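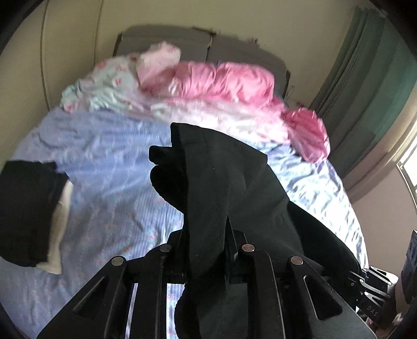 Brake bench notes, May 2018

Rear drums off the Hunt van again. Nearside shoe worn well past the offside one, same as in April, so the adjuster isn't doing its job. Stripped it, cleaned the threads, bit of copper grease. Star wheel turns freely by hand now. Offside left alone apart from a brush down.

Wheel cylinder – slight weep behind the dust boot. Not bad enough to fail anything but I'd rather change it while the drum's off. Wolter have them in, Brurnitz quoted cheaper but want a week. Gone with Wolter.

Handbrake cable: stiff at the rear bend. Outer is cracked there, water getting in. Tried penetrating oil, left it 20 minutes, no real change. Needs a new one. Job no. 484, add the cable to that and don't open a seperate sheet.

Bled all round after fitting the cylinder. Pedal still long. Bled nearside rear again, got a few more bubbles, then clean. Pedal better after 3 goes, still not what I'd call firm. Would like Inese to try it before it goes out.

To do
– cable, when it turns up
– check the backing plate for wear ridges, forgot to look
– road test, 30 mph stops on the flat, then the hill with the handbrake on
– ring Neltell re the wrong shoes they sent, still in the box under the bench

Inese Ramanauskas thinks the flexi hose could be swelling under pressure. Could be. Will clamp it tomorow and see if the pedal comes up. If it does, hoses both sides.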